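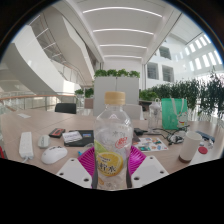

Apprendre à saisir sans robot : la collecte de gestes par pince portative

Dernière mise à jour : 2024-12-04

Dans la recherche sur la manipulation robotique, la question des données a pris le pas sur celle des architectures. Les modèles de contrôle appris par imitation sont désormais bien documentés et leur code circule largement. Ce qui manque aux équipes, ce sont des démonstrations en nombre suffisant, enregistrées dans des lieux assez différents pour que le comportement appris résiste à un changement de table, d'éclairage ou de vaisselle. Le projet Titum, conduit par l'institut Terkurent en partenariat avec le laboratoire Ogunleye, s'est donné pour objet l'étude de cette question sur une tâche volontairement modeste, la prise et la dépose d'objets courants sur un plan encombré.

La méthode retenue consiste à se passer du robot pendant la collecte. Un opérateur tient à la main une pince à deux doigts, munie d'une caméra à très grand angle fixée au-dessus du mécanisme. Il approche l'objet, referme les doigts, soulève, déplace, relâche. L'image enregistrée est celle que verrait le robot si la même pince était montée à l'extrémité de son bras. La trajectoire de l'outil est reconstituée après coup, à partir du flux vidéo et d'une centrale inertielle. L'écartement des doigts est mesuré directement sur les images.

Le principe n'est pas propre à Titum, et plusieurs groupes l'emploient sous des formes voisines. La contribution du projet porte sur le protocole de collecte et sur l'évaluation de ce que chaque type de lieu apporte au modèle final.

Des plans de travail ordinaires

Les premières campagnes, ouvertes en juin, se sont tenues dans une salle d'essai équipée d'un fond uni et d'un éclairage constant. Les politiques entraînées sur ces seules données atteignaient des scores satisfaisants dans la même salle et perdaient l'essentiel de leur fiabilité dès la porte franchie. L'équipe a donc déplacé la collecte vers des lieux de travail et de passage : bureaux partagés, cafétérias, galeries donnant sur un atrium, salles de réunion.

La consigne donnée aux opérateurs tient en peu de mots. Le plan de travail est laissé tel qu'il se présente. Une bouteille d'eau à étiquette imprimée peut ainsi se trouver au voisinage d'une multiprise, d'une souris d'ordinateur, d'un gobelet en papier et de câbles noirs emmêlés. Les objets transparents font l'objet d'une attention particulière. Le corps d'une bouteille en plastique laisse voir ce qui se trouve derrière elle, et le modèle doit apprendre à en estimer le contour à partir d'indices partiels, principalement le bouchon, l'étiquette et les reflets.

L'éclairage constitue la seconde source de variation. Les bandeaux lumineux d'un plafond et la lumière du jour tombant d'une fenêtre haute produisent des contrastes que la salle d'essai ne permettait pas d'obtenir. Le protocole prévoit que chaque lieu soit visité à deux moments distincts de la journée lorsque l'accès le permet.

Une optique contraignante

Le choix d'un objectif à très grand angle répond à une nécessité. Lorsque les doigts approchent de l'objet, une optique classique ne montre plus que lui, et la reconstitution de la trajectoire échoue faute de repères. Un champ étendu conserve dans l'image les murs, les cloisons et le mobilier, sur lesquels s'appuie l'algorithme de localisation. Cet avantage a un coût : la distorsion en barillet est forte et les bords de la table paraissent courbes. L'équipe a comparé l'entraînement sur images redressées et sur images brutes. Les secondes ont donné des résultats légèrement supérieurs, le redressement étirant les zones périphériques au détriment de la partie centrale, où se joue la prise.

Une région noire est par ailleurs appliquée au bas de chaque image. Ce masque retire une portion du champ sans utilité pour la tâche et réduit l'écart entre les vues de collecte et celles du robot, dont la monture diffère de la poignée tenue par l'opérateur.

Ce que montrent les essais

Le corpus Titum réunit à ce jour 1167 démonstrations validées. Une démonstration est écartée lorsque la trajectoire ne peut être reconstituée ou que les doigts quittent le champ. Pour l'évaluation, les chercheurs ont constitué deux ensembles d'entraînement de même taille, comptant chacun 400 démonstrations. Le premier provient exclusivement de la salle d'essai, le second de lieux ordinaires. Les deux politiques ont ensuite été exécutées par un bras fixe, au cours de 200 essais menés sur des plans de travail absents des deux ensembles.

La politique issue des lieux ordinaires l'emporte nettement sur les objets opaques. L'écart se resserre sur les objets transparents, pour lesquels les deux modèles commettent une erreur semblable, une fermeture des doigts trop précoce. Les auteurs l'attribuent à une mauvaise estimation de la profondeur, hypothèse que les données disponibles ne suffisent pas à établir. Un capteur de contact placé sur la face interne des doigts est à l'étude chez Juketti, fournisseur des pinces du projet.

Un autre résultat intéresse directement les équipes disposant de moyens limités. À volume égal, la multiplication des lieux améliore davantage la politique que la répétition des gestes dans un même lieu. Au-delà de 90 démonstrations enregistrées sur un même plan, le gain mesuré devient inférieur à la variation observée d'un entraînement à l'autre. Le protocole a été révisé en conséquence, et les séances sont à présent plus courses et plus dispersées.

Limites et suites

Le laboratoire Ogunleye souligne plusieurs réserves. La main humaine imprime à la pince des accélérations que le bras ne peut toujours reproduire, ce qui impose un filtrage des trajectoires les plus rapides. Les opérateurs, de surcroît, adoptent vite des habitudes d'approche, souvent par la droite, que le modèle reprend à son compte. Enfin, les tâches étudiées n'engagent qu'une seule main.

Une extension à deux pinces synchronisées est inscrite au programme de la prochaine phase, de même que l'ouverture du corpus aux établissements de recherche qui en feront la demande. Les enregistrements réalisés dans des espaces partagés seront soumis, avant diffusion, à une procédure d'anonymisation portant sur les visages et les documents lisibles.

À lire également

Bras fixes et bras mobiles : quels critères d'évaluation communs ?
Objets transparents : un problème ouvert pour la vision
Capteurs tactiles : les travaux de Juketti sur les doigts instrumentés
Terkurent publie son programme de recherche en manipulation
Localisation visuelle en intérieur : l'apport des optiques à grand champ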